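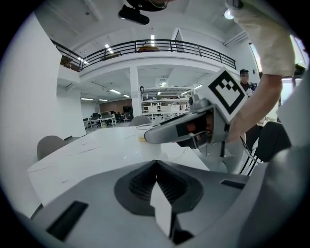
My neighbor keeps telling me we'll all have a kitchen robot in two years, and I want to believe him! Can a machine clear a table yet - cups, plates, the lot - or is that still lab stuff?
posted by leone_34

Partly, yes! I went to an open day in Cistville last January and watched one clear 9 cups into a bin. Thin plastic was the hard part, because a squeeze that holds a mug will crush a party cup. It was slow, but I was grinning the whole time.
posted by Brornau

no. get a dishwasher
posted by kemuvdale68

Depends on the table. Same cups, same spot, every time - machines are great at that. A family dinner is much messier, and I'd wait. Floors are solved enough for me, though. My vacuum has done 2,848 runs and I still love watching it go!
posted by Mopfan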